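**Equipment budget: simulation before hardware**

The Priltura group has put its purchase of a second mobile arm back to September. The money released goes first to simulation: 13 seats of the Ovik licence, plus one rendering machine from Engelbrecht. Table tasks come first in the plan, with a glass bowl, a tall dark cup and a few food items as the working set.
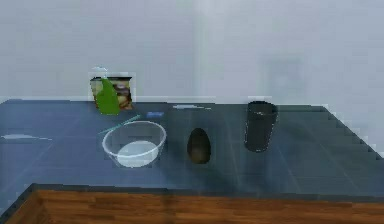

Each seat costs 1,000 a year, support included. The rendering machine is a single payment of 3,000 and will be written off over the usual period. Both prices exclude VAT. Billen also quoted for a hosted service, but charged by the hour, and our overnight runs would have used up the allowance early in the year.

Room-scale work is costed separately. It covers driving across open floor and keeping clear of things that stand against the walls, such as a plant pot or a mesh waste bin.

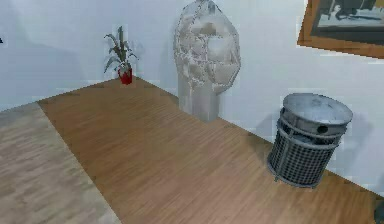
The order for the arm itself will be placed only when the table tasks reach 81 per cent success in simulation, measured on object layouts kept out of training. Grippers, spare cables and the safety scanner stay on the same order. Requests for extra seats should reach the equipment desk before the August break.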